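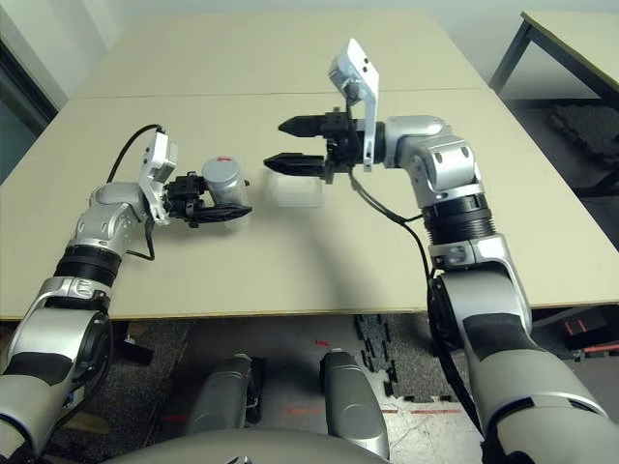

From: Ineke Hoekstra
To: Cilthorpe Allotments list
Subject: Re: Water butts and the standpipe rota
Date: Monday, September 7, 2026

Hello all,

Replying to Glória's message, which I have left in below for anyone who joined the list over the summer.

> From: Glória Gouveia
> Can somebody tell me what is happening with the water on the lower plots? The standpipe by the Trullell Lane gate has been down to a trickle for a fortnight. I filled two cans in the time it used to take to fill six. I was also told by a neighbour that we are moving to a rota in the autumn and that butts will have to be registered. I have not seen anything in writing. My beans have more or less had it, but I have leeks and kale in and would like to know where I stand.
> Glória, plot 24

The trickle is a worn valve under the cover plate. Van Wijk came out to look at it and have ordered the part. They will turn the supply off at the lane for a morning to fit it, and I will post the day here and on the gate once they give it to me. The top standpipe will stay on throughout. Please don't try to free the valve with a spanner. Someone already has, and the spindle is slightly bent.

On the rota: it was talked about at the July meeting and no decision was taken. The suggestion was that the lower plots use the standpipe before 13:00 and the upper plots after. I would rather see how things go with a working valve first. It will be on the agenda in October, and if you can't come, send me your view in writing and I'll read it out.

On butts: there is no register. What the rules do say is one butt per plot, with a lid, standing on something level. The lid matters. We have small children on site most weekends, and two butts on the lower path have been open since spring. If yours is one of them, a board with a brick on it will do for now.

Sanne De Smet has offered to put guttering on the communal shed, which would feed a 2,000 litre tank behind it. She has measured up and thinks it can be done for the price of the fittings, as the tank is coming free from a farm over at Cula. We need a flat base first. Seven slabs are stacked by the compost bays and can be used — please leave them there.

Last thing, the hose with the yellow connector has gone missing again. It belongs to the site. If it is in your shed, hang it back on the hook.

Ineke
Plot 13

Shared 7 times

3 comments

Griet Van Hecke
Thanks for this. Is a butt on blocks all right, or does it have to be slabs? Mine is on four concrete blocks and doesn't rock.

Ineke Hoekstra
Blocks are fine if it doesn't move when full.

Sanne Nijs
The hose was behind the water trough by the top gate. I have hung it up. The connector is cracked and drips, so we could do with a new one.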